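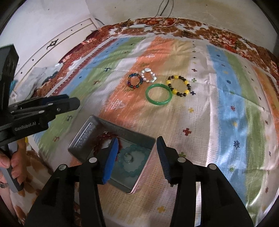 Why record the same small job 400 times? A policy trained on a few clean repeats tends to learn one path through the air, and it misses as soon as the object lies a little differently.

I have been collecting handheld gripper demonstrations since June, mostly in Tultbridge and lately in Dralton. The current task is bracelets. You pick one up from the cloth, put it in the box, open the jaws and back away. A second version takes them out again. The Ellik set stands at 1,941 episodes as of 24th November, counting both versions.

Bracelets are harder than the cups we started with. A stiff bangle stays the shape it is and you can take it by the rim. A string of beads folds when you lift it, and beads roll against the pads if you close too fast. I now close slowly and wait a moment before lifting. That pause goes into the data too, and I want it there.

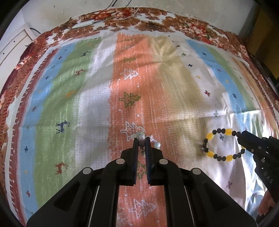
The other thing I changed is the layout. For the first 100 episodes I put everything back in nearly the same spot without meaning to. Now I move things between takes and turn the loops around, and sometimes leave two touching.

We work with 2 grippers on one surface, so each person has to watch where the other is reaching. Failed grasps stay in, with a label. Baird, our sorting script, drops any episode where the tracking goes missing partway, and I check those by hand before deleting them.

Next up is necklaces. I still need to decide how to label a tangle.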